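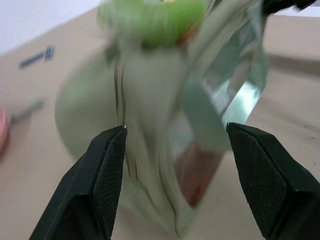
Subject: Re: [hand-guiding] Soft bags, and how many demos is enough?

Hello everyone,

I meant to answer this over the weekend and then the weekend went somewhere else, so please forgive the delay. It's a lovely question and I have been through every stage of it myself!

On Wednesday, November 13, 2019, a list member at Flundale wrote:
> We are teaching our arm to pick up small soft pouches by
> remote control. We have 300 demos so far and the policy
> still closes on air half the time. Boxes were fine with
> far fewer. Do we just keep going, or are we doing
> something wrong? Also, does anyone still guide by hand?

First of all, I wouldn't throw anything away yet. When we moved from boxes to bags at Trinier we had 747 demos before I was at all happy, and we ended up with 1319 (a good many of those were me being stubborn). What helped most was slowing down for the last couple of inches. I used to swoop in the way I would with my own hand, and the wrist camera got nothing but green smear at exactly the moment it mattered. Once I made myself pause with the fingers open on either side of the bag, then close, the grasps settled down a lot.

The other thing is where you grab. A bag has folds, and if four people drive the arm you will get 4 opinions about which fold is best. We agreed to go for the gathered part whenever we could reach it, and wrote that on a card next to the controller. Shiny plastic gave us trouble too, so do include some of that under different lights, and wipe your finger pads now and then, they collect dust like you wouldn't believe.

As for guiding by hand, yes, we still do it for the Hirnoro bench, mainly for pushing and wiping. For picking I prefer remote, as my sleeve kept getting into the camera view.

Would you be willing to post a few of your failed runs? I'd be glad to look through them with a cup of coffee.

Warm wishes from the Trinier lab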